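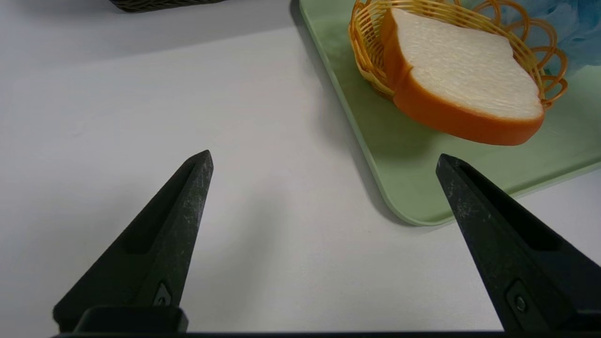

Ticket 378 - Sison gripper kit, one finger closes late
Status: Waiting on customer
Product: Sison two-finger gripper with wrist camera, evaluation kit
Opened by: Precious Catacutan, Mustach
Handled by: Ronaldo Layug, Baso support, Sturkport
Opened: 26 March 2021

Precious Catacutan wrote:

Hello, and thank you for the quick call back this morning, it was a relief to get a person! As promised I'm putting it all in writing so it doesn't live only in my scribbles.

We have the kit on trial until the end of May and for the most part we're very happy with it. The job is simple tabletop work, picking up the toy slice of bread and setting it back in its little orange basket on the green tray. Opening is lovely, both fingers go out wide and stop together. Closing is where the trouble is. The left finger gets to the bread first and nudges it over, and then the right one arrives a moment later and pinches whatever corner it can find. Sometimes the bread still comes up, a bit crooked, and sometimes it just gets pushed against the side of the basket.

I ran 37 closes before lunch with nothing between the fingers, and I could see the lag on most of them. What I've tried so far:

- power off, wait, power on again (no change)
- homing from the menu (better for a few closes, then back to the same)
- slower closing speed (the lag is still there, only easier to see)
- new batch of settings from your download page (no change)

I haven't touched any screws. The fingers have some scuffs and dust on them by now, so tell me if I should be cleaning them more often than I do.

Ronaldo Layug replied:

Hi Precious, it was good talking to you too, and thank you for such a careful write-up. I wish they all came in like this.

The scuffs are ordinary wear and I wouldn't worry about them. Dust I would wipe off with a dry cloth, and please go along the long slot on the face of each finger while you're there. No oil and no spray cleaner, they only make the dust stick.

My guess is the mounting block on the right-hand side has worked a little loose, so the finger gives before it moves. With the power off, take the tip of each finger and wiggle it gently, the way you'd check a loose tooth. The two should feel the same. If the right one has more play, snug up its screw with the small key from the kit lid - a quarter turn and stop, please, the thread is fine and I've had to replace a few.

Then home it again and try your empty closes at the normal speed.

Precious Catacutan replied:

You were right about the wiggle! The right finger moved quite a bit more than the left. I gave it the quarter turn and homed it, and the empty closes look even to me now. With the bread I'm less sure. It still tips when I come in low over the rim of the basket, though that may be my approach and have nothing to do with your gripper.

Ronaldo Layug replied:

That's a big step. For the bread, raise the approach height by 2 mm and leave everything else alone, then send me the log from that run. If the lag comes back I'll mail you a new block and screw under the trial terms, no charge. I'm keeping the ticket open until I've seen the log.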